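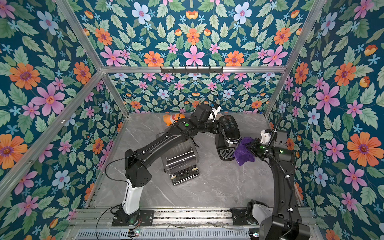
The Oltari project teaches simple ways to keep small home spaces in order, and this report covers the period from our last payment until the end of September. The grant from Fandwood has been used for two things: the fitting of the demonstration corner in Jivard and the printing of the household guide. The corner is now complete in its main parts. The walls have the teal wallpaper with the big pink and orange flowers, the surface has the gray marble pattern, and the black hook rack is mounted on the crossbar at the back. The hooks are still empty, and we have to decide what will belong on them before the next group of families begins. My proposal is to keep them for small cloths and for bags with a loop, as heavier objects would pull too much on the bar.

The materials for the corner cost 386 dollars. This is inside the budget that you approved, and the receipts were sent with the financial form. From the guide we printed 200 copies, and 176 of them are already given to families. The remaining copies stay at our office for the next group.

In the guide we ask people to begin with soft things, then kitchen things, and cables at the end. This order was changed during the summer. Before, we began with the kitchen, but many people became tired and left the towels and toys in a pile.
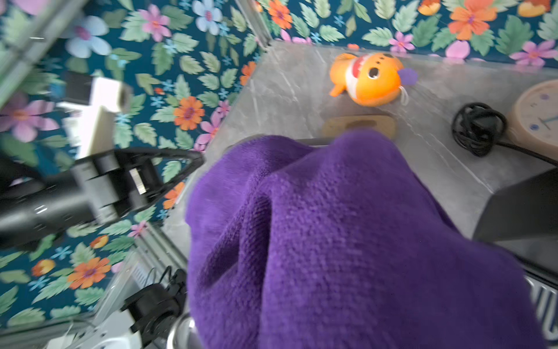
Tamura Department of Home and Family Learning

Cables are the weak point of our method. A black cable in a tangled coil, with its plug or adapter lying inside the knot, can stay on the table next to a toy and a purple towel, and a person who is tidying will go to the towel first. It is natural, but the cable then takes the place where the folded towel should go. We have written a new page for the guide about this – it shows how to open the coil from the plug side, make wide loops and close them with a strip of cloth. The page is ready in draft, and we would like your opinion on it before it is printed.

The towel page also needs a correction. It says "fold in three," but a thick terry towel does not stay flat this way on a small shelf. Families told us that folding in half two times is easier, also for children. I will change the text.
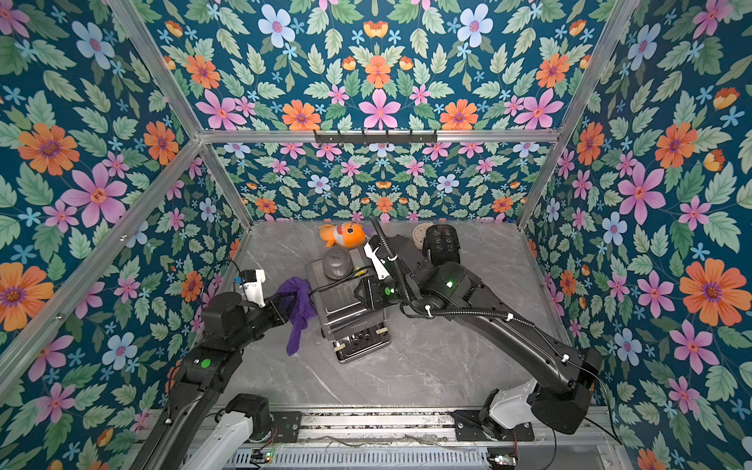 Should families wash soft toys before they put them away for a long time?

Wash them if the label allows it, and let them dry fully before they go in a closed box. When the label is missing, wiping with a damp cloth is safer.

For the next period we plan to finish the cable page, correct the towel page and choose the use of the hooks. We do not ask for additional money at this stage. If the second printing becomes more expensive than we expect, I will write to you before we order it – the price of paper was not yet confirmed when I prepared this report.

Shares: 2
Comments: 0

Recent items
Oltari: notes from the spring families group
How we chose the pages for the household guide
Small shelves and thick towels
Jivard demonstration corner: list of materials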